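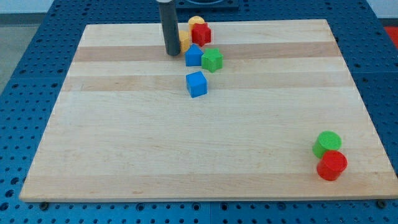 Last changed 12/4/18

Meltstead maple board, the large one. Had it since October, so a couple months of daily abuse now. Short version: keep it, oil it, don't pay full price.

Bread first. Great for bread. Big sourdough loaf fits with room for the crumbs to go somewhere other than the floor. Onions fine, squash fine, chicken I still do on plastic, old habit.

Knife feel — softer than the bamboo one I had before, by a lot. My 10 inch chef's knife used to need a touch up every week or so, now it goes roughly 14 days. Oona Eskola borrowed the board for a dinner and asked where to get one, then balked at the weight. Fair. It's heavy. Doesn't slide much but I put a damp towel under it anyway.

Strips are glued up, pale with a couple of darker tan bands. Pretty. No splits so far. Beets stained it, lemon and salt got most of it out, not all.

Oil: the little Grultetti bottle in the box is a joke, gone in one coat. Mine took 4 coats before it stopped drinking. Buy a proper bottle of mineral oil at the drugstore, same stuff.

Complaints. No feet, no juice groove, no handles. Wont fit in my sink flat so I wash it half at a time and get water down my sleeve. The care leaflet is tiny print and says "hand wash olny", really.

Vutusach makes a cheaper one in beech, Patricio Ledesma has it and likes it, but his cupped after the first month. He did leave it leaning on the radiator though.

Will update if the glue lines open up over the winter.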